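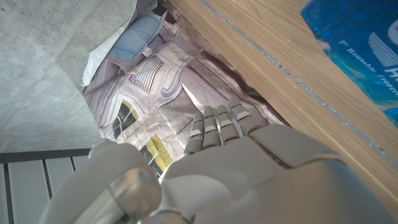
Figure 2.1 Crumpled sheet of printed paper between a concrete surface and a wooden board.

Chapter 2
Loose Paper: Creases, Gaps and Sorting

In this chapter you will learn
how a crease changes a sheet of paper for good
why thin sheets come to rest in narrow gaps
how to open a crumpled print without tearing it
how to decide if a found sheet goes to the recycling, to the trash or back on the shelf

Words to know: fiber, grain, crease, ridge, coating, ink side

2.1 A sheet that is not flat anymore

In Chapter 1 we worked with paper as it comes from the pack. It was flat, it was clean, and all its edges were straight. Most of the paper we meet in a workshop or in a storage room is not like this. It was printed, used, folded by somebody in a hurry and put down in the nearest place. The sheet in Figure 2.1 has creases in many directions, and still we can see that there is something printed on it, in pale colors, perhaps a grand building. A person who must tidy the room has to make a small decision about such a sheet. This chapter is about that decision and about the knowledge behind it.

I began to collect notes on this subject when I was teaching the evening course at the Bindcombe print room. Tullio Ferri kept the room in order at that time, and he had the habit to write down every loose sheet that was picked up from the floor and from behind the benches. In August he gave me his notebook. It had 1,191 entries, and 153 of them were sheets that somebody later came to ask for. Before I saw this notebook I was throwing away everything that was crumpled. I do not do it now.

2.2 What happens in a crease

Paper is made of plant fibers pressed together while they are wet and then dried. When you bend a sheet gently, the fibers bend with it and the sheet comes back. When you press the bend with a finger, some of the fibers on the line move apart or break, and the line stays. We call this line a crease. You can make it weaker with weight and with a little moisture, but you cannot take it away fully.

A crumpled sheet has many creases which meet each other at points. Between the creases there are small flat areas, and the creases work like the edges of a box. For this reason a paper ball is more stiff than the same sheet lying flat. Press a paper ball in your hand and you will feel it: at first it gives way easily, then each small step needs more force.

The printed side has its own problem. If the paper has a coating, the coating is harder than the fibers and it cracks on the ridge. The ink goes off together with it, and a thin white line appears across the picture. On uncoated paper the line is softer and from some distance you may not notice it. It helps to look at the ridges under a lamp placed low and to the side, because in this light also the shallow creases throw a shadow.

2.3 Gaps

Loose paper goes to the gaps. It is light and a draft from the door can move it, and it is thin enough to enter where a pencil cannot. Between a board and a hard floor, or a board and a wall, it finds a place and stays there until the board is moved.

Take such a sheet out slowly. Look first where the paper touches the wood, for a rough edge can hold it. If the board is free, move the board and leave the paper still. If the board is fixed, take hold of the paper at a thick fold – there are more layers in it, and it tears less easily than a single corner. Pull in the direction of the gap and not across it.

2.4 Opening the sheet

Work on a clean table with dry hands. Put the sheet with the ink side up. Find an outer corner and open from there toward the middle, one fold at a time. When two folds are locked together, go to another corner and return later.

When the sheet is open, lay it between two pieces of blotting paper and put a board and some books on top. Leave it for 36 hours. Do not use an iron on a print if you do not know what ink it has. Aba Acheampong, with whom I shared the Staniforth workshop, lost in this way a poster which she had kept since school, and she asked me to put the warning in the book.

2.5 Sorting

Once you can see the whole sheet, three things are to be checked. Is there a name, a number or a note by hand on it? Then it goes to the shelf for found papers. Is it plain paper with ordinary ink, without tape, food or paint? Then it goes to the recycling. A sheet with a plastic film will mostly go to the trash, but the rules are different from town to town and you should read the local list.

There is a simple test for plastic film. Crumple a small corner and let it go. Paper stays mostly crumpled, and film opens again by itself. With coated paper the result is less clear, and we will come back to it in Section 2.7 together with the tear test.

Before you continue, collect a few used sheets of different kinds from your own room and keep them in a folder. You will need them for the practical work in the next section.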